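Print | E-mail

The woman who listens to the water

Plevico, March 2024

She comes to the door in rubber boots and asks me to wait, she is on the telephone with a man who has no pressure in his kitchen. When she has finished with him she puts the kettle on. For sixteen years she has looked after the water supply of Plevico, a village of 102 houses with its own spring, its own tank and its own pipes. Before that she was a bookkeeper in a sawmill. She asked me not to print her name. "Everybody here knows who I am, and the others do not need to ring me too," she says.

I had imagined that the work was mostly with machines. She laughs at this. "It is mostly walking. I walk up to the spring, I look, I walk down again. In the winter I walk up with a shovel." The spring lies at 916 metres, under the old pasture they call Bovaslow, and there is no road for the last part. She goes twice a week, and after every heavy rain.

What does she look for? "First the colour. Then the smell. After that I take the sample for the laboratory, and the laboratory tells me the same thing two weeks later, with numbers." She does not say this to be rude about the laboratory. A few years ago it found bacteria she could not have smelled, and the whole village boiled its water for nine days. She carried the notice to each door herself. At some doors she was invited in, at others she was told that the water of their grandfathers had never made anyone ill. 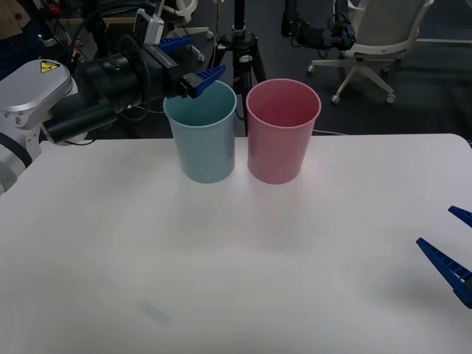 Leaks are found at night

The pipes are the bigger worry. The oldest of them were laid when her father was at school, and there is no complete map. She has a notebook in which she draws every repair, with distances measured in steps from the nearest wall or tree. Two of the trees have been cut down since then.

"When there is a leak I go out at two or three in the morning," she explains. "Everybody sleeps, nobody takes a shower, so the water should be quiet. I put the listening stick on the valve and my ear on the stick. If it sings, I go to the next valve." The longest search took her five nights. The hole was under the road in front of her own sister's house, and her sister had been complaining of the damp cellar since October.

I ask how much was lost. She opens the notebook and reads it out exactly: 3648 litres in one night. She read the meter at the tank in the evening and again before breakfast, and she wrote the figure in red.
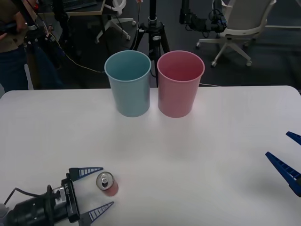
Blue cup, pink cup and a small soda can.

We come to the subject of taste, where she has strong opinions. Water from the tap should run a little before one drinks it, especially in the morning. It should not be too cold. Water which has stood overnight in the pipe tastes of the pipe, and no lemon will help. When she visits her son in the city she can drink the water there, she says, but she would not ask for a second glass.

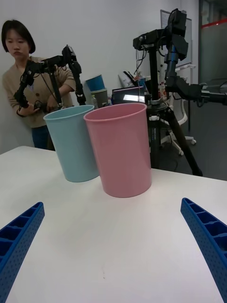
She is more careful when we speak about money. The village pays the firm Hutapea to clean the tank once a year, and the price has gone up two times. There was also an offer to connect Plevico to the district line, with the pumping station at Astiter. Many of the younger families were in favour. The meeting lasted until midnight and the decision was put off.

"I was not against it," she says. "I am sixty-three. Someone must walk up there when I cannot. But I wanted them to keep the spring also, and not to close it. If you close a spring, it looks for another way out, and then you have it in your potatoes."

So far one person has shown interest in learning the work, a young man who repairs bicycles. He has been with her to the spring in good weather. She would like to take him also in bad weather before she says anything about it to the village.

The last some 100 metres of the path are steep, and she has tied a rope between the trees there. She offers to show me, but it has started to rain and I have the wrong shoes. She looks at them for a moment and gives me a bottle of the water to take home. Then the telephone rings again, and it is the man with the kitchen. The pressure is back.

Print | E-mail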